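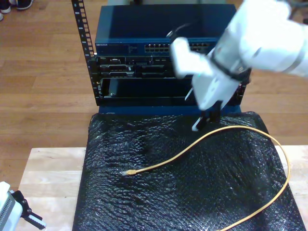
Figure 4-1. Open-frame rack with switch and server fitted, wrap laid in front, patch cable on the wrap.

4 Fitting equipment in the Gillia open-frame rack

This section covers bench fitting of a small open-frame rack: the switch at the top, one server directly under it, and one further device in the slot below the server. It applies to the Gillia frame on its blue base. For the Gillia wall bracket, see Section 6.

4.1 Before you start

Place the frame on a level surface that is deeper than the frame and leaves working space in front. A plain wooden table is suitable. Do not use a table with a glass top or a folding table.

You will need:

- Frame and base, assembled as in Section 3
- Cage nuts and M6 screws (bag B)
- Cage nut tool or a flat-blade screwdriver
- One sheet of bubble wrap, wider than the frame
- Patch cables
- Labels and a fine marker

Lay the bubble wrap over the table in front of the base. The sheet should come up to the base without passing under it. Folds in the sheet are acceptable, but smooth out any fold that is higher than the lip of the base, or the chassis will catch on it during insertion.

CAUTION: Ordinary bubble wrap protects the table and the chassis finish only. It gives no protection against static discharge, whatever its color. Do not place bare circuit boards, memory modules or drives without carriers on the sheet. Use a grounded mat for these.

4.2 Reading the rail

The rack units are numbered on the face of the rails. Each unit takes three square holes on each side. The spacing between holes is not even: the gap between two units is smaller than the gap between holes in the same unit. If a chassis ear lines up with two holes and misses the third, the chassis is one hole too high or too low.

Always read the number on both rails before inserting cage nuts. A frame that has been taken apart and rebuilt may have one rail upside down. If the numbers run in opposite directions, return to Section 3, step 8.

4.3 Fitting the server

1. Disconnect all power cords and remove anything stored on the base.

2. Insert the cage nuts from the inside of the rail, with the spring tabs at the left and right of the hole. Do not fit them with the tabs at top and bottom.

3. Set the server on the bubble wrap with its front panel facing you and its rear toward the frame.

4. With one person at each side, lift the server to the height of the chosen unit. Keep it level.

5. Slide the server between the rails until the front ears meet the rail faces. Do not push on the drive bays or on the vent sections. Push on the ears only.

6. Start all screws by hand, then tighten the lower screws first.

NOTE: A server deeper than 355 mm needs rear support. Use the Eltico shelf kit or the support rails supplied by the server manufacturer. The front ears are not designed to carry the full weight of the chassis.

CAUTION: Do not let go of the server until every screw has been started and any rear support is in place.

4.4 Fitting the switch

The switch goes above the server. Its lid may rest in the open at the top of the frame, but no other object is to be placed on it.

1. Attach the rack ears to the sides of the switch with the short screws from the switch maker's own kit. Longer screws can reach the board.

2. Place the switch on top of the server and line up the ears with the rail.

3. Fasten both ears. A sheet of card between the two lids during this step prevents scratches — remove it afterward.

4. Check that the front face is level with the server below and that each port can be reached.

4.5 Leaving a device partly inserted

The slot under the server accepts a third device. It may be left partly inserted for a short time while cables are routed, provided that it is supported from below. An unsupported device tips, and its top surface will no longer be parallel with the slot above. Do not pull cables through the slot while the device is in this position.

If a small bracket is mounted inside the slot, check that the device passes it freely. Do not force the device. Brackets made before June can be turned over to gain clearance; later brackets are fixed. 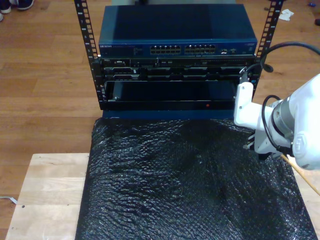

4.6 Patch cables

1. Lay each cable out on the bubble wrap in an open curve. Do not leave it coiled tightly.

2. Inspect both plugs. Discard any cable with a broken latch.

3. Label both ends before connecting either of them.

4. Connect the switch end first, starting with the ports that will be hardest to reach once the others are filled.

5. Leave 20 cm of slack at the front of the frame. Secure the slack with hook-and-loop tape. Plastic ties are not recommended on data cables.

Use one cable color for each purpose and enter it in the cable record. The record sheets in the Plevbridge kit have a column for this. Gajdoš sheets do not — write the color after the port number.

4.7 Final check

Before applying power, confirm that all screws are tight, that both ears of each unit are at the same rail number, and that no wrap is trapped under the base or pressed against a vent. Remove the sheet from the table before the equipment is left running.

Section revised July 22, 2024. Technical content: Mervyn Dawber.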